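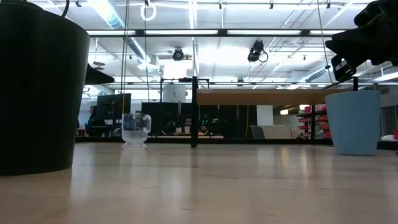
The recipe for a decent cup of tea is well understood, and so is the recipe for a decent kitchen tap. The two are seldom considered together. My view is that hard water should be dealt with at the kettle and left alone everywhere else, and that the whole-house softener is the wrong default for most homes in this country.

Hardness is the amount of dissolved calcium and magnesium in the supply, normally given as milligrams per litre of calcium carbonate. Anything above 300 is hard by any scale in common use. When such water is heated, part of the hardness comes out of solution as limescale. This part is called temporary hardness. The rest, permanent hardness, stays dissolved at boiling point and does little harm to anything the average household owns.

An ion-exchange softener removes both kinds. It does so by swapping calcium and magnesium for sodium, and it must be rinsed with brine at intervals to go on working. The owner pays for the unit, the salt, the rinse water and the cupboard it stands in. The last of these is rarely costed. In a small flat it can be the only cupboard with a door wide enough for a hoover.

I went through this in April with Niloufar Sadeghi, who manages a block at Gultidgate and had been offered a Lirkari unit for each flat at 697 pounds fitted. The sales sheet compared a softened home with one in which no descaling was ever done. Few people live in the second home. Most own a kettle, notice when it furs up, and put citric acid in it. Set against that home, the saving on the sheet shrinks to soap, some heating efficiency and the life of the shower head.

Heating efficiency deserves a fair hearing. Scale on a heat exchanger does slow the transfer of heat, and in a combination boiler the plate exchanger has narrow channels that can block. The loss depends on thickness, on how porous the deposit is, and above all on the temperature at which the water is heated. Scale forms much faster at 65 degrees than at 50. A great many combination boilers are left at the hot water setting the installer chose, and the occupant then mixes in cold at the tap to make it bearable. Turning that setting down costs nothing. It should be done before any money is spent. Stored hot water is a separate case and must be kept hot enough to control bacteria, so the dial on a cylinder should not be touched on the strength of this article.

Abbas Amini, a heating engineer who has argued with me on this point for years, holds that people do not turn dials and do not descale, and that a machine which works without them is worth its price. He is right about some people. But a softener also has to be fed. He has opened Flonik units with no salt in them at all, passing hard water straight through - the owners had stopped noticing the difference, or had never noticed it.

Drinking water is the other difficulty. The usual advice is to leave one kitchen tap on the hard supply, partly for those on low-sodium diets and partly for making up infant formula. This is sensible. It also means that the kettle, the one appliance whose scale everybody sees, is filled from the unsoftened tap and furs up exactly as before.

There are homes where I would fit one. A large house with a hot water cylinder, several bathrooms and very hard water may well recover the cost. So may anyone whose skin is plainly better for it, though the trial evidence on eczema is weaker than the brochures suggest. Laundries and commercial kitchens should not need telling.

For everyone else the order is simple enough. Look up the hardness for your postcode on the supplier's website. Turn down the combination boiler if it is set higher than you use. Descale the kettle when the base turns white. Sadeghi's residents voted on it and bought a box of citric acid for each landing, and the cupboards stayed as they were.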